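How to prepare a tabletop robot cell before the first pushing run

Updated 4/21/20

In this tutorial I explain the rules we follow at Stokumine before an arm is allowed to push blocks on a table. The rules are simple, but when I started I did not find them written in one place, so I wrote them myself. They suit a small arm with a plain rod as the tool. If your arm carries a gripper, most of the steps remain the same, but you must add a check of the fingers.

This page does not replace the risk assessment of your own workplace. Do that one first, with the person who is responsible for safety in your building.

What you need

A table with a hole grid or another way to fix things to it
A flat work board
Two or more fasteners for the board
A set of blocks in different shapes
The pendant of your robot, with a working stop button
A printed copy of the cell sheet (we use the Prender layout, but any table with boxes to sign is fine)

Step 1. Fix the board

Put the board on the table and fasten it. Then push it by hand from each side, with more force than the arm will use. It must not slide. A board which moves by 3 mm will not hurt anybody, but your positions are wrong from that moment and you will look for the mistake in the software.

If the board is made from joined planks, pass a fingernail over every joint. When you can feel a step, sand it or change the board. The rod can catch there when it travels low.

Step 2. Set the limits

Write the speed limit and the force limit in the controller, not only in your program. A program gets edited by many hands. For the first run we allow 40 mm per second. After the cell sheet is signed, the operator may raise it, and the new value goes on the sheet too.

Set also the lowest height of the tool. We measure it at all corners of the board, because a table is seldom level. Take the highest reading and add the margin your team has agreed on.

Step 3. Check the tool

Move the arm to its parking position and press stop. Now take the rod in your hand and try to turn it. If it turns, tighten the collar and measure the tool length again. In May we lost a whole series of runs at Kesedance from this one point, so please do not skip it.

Look at the end of the rod. It should be rounded and without sharp marks.

Step 4. Place the blocks

Place the blocks only when the arm is stopped. This is the rule which people break most often, also experienced people. It feels slow to press stop for one block. Press it anyway.

Start with the blocks near the edges of the board and keep the middle free. The arm then has a clear area to come down in, and you can see early if it goes to a wrong place. Repeated colors are allowed, but then the shape must be different, for example a red cylinder and a red block with many faces. Otherwise the log will say "red block" and after two days you don't know which one was meant. 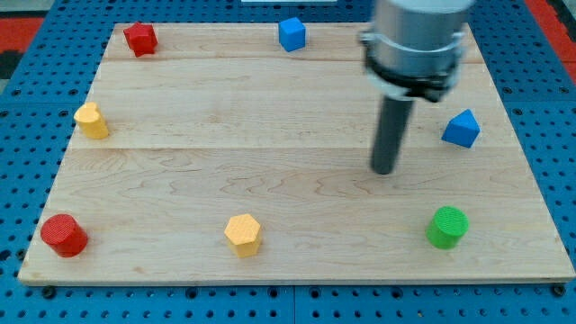

Leave enough distance between neighbors so that the rod can pass between them. We ask for 15 mm more than the diameter of the rod. For tall blocks I take a little more.

Step 5. Do the slow run

Stay outside the reach of the arm, with one hand at the stop button. Let the arm go down over the free area first and wait there above the wood. Compare the height on the pendant with what you see. Only then give the command for the first push.

Stop the run if the tool touches the board, if a block tips over, or if you hear a new sound from a joint. Write down what happened before you correct it.

Step 6. Sign the sheet

Write the run number, the limits and your initials. Our last sheet in the old folder is number 409, and I can still read from it which rod was mounted. If you use the Hunt logger, attach the file name on the same line.

When the tool, the board or the table is changed, the signature is no longer valid and you begin again from step 1. For a change of blocks only, steps 4 to 6 are sufficient.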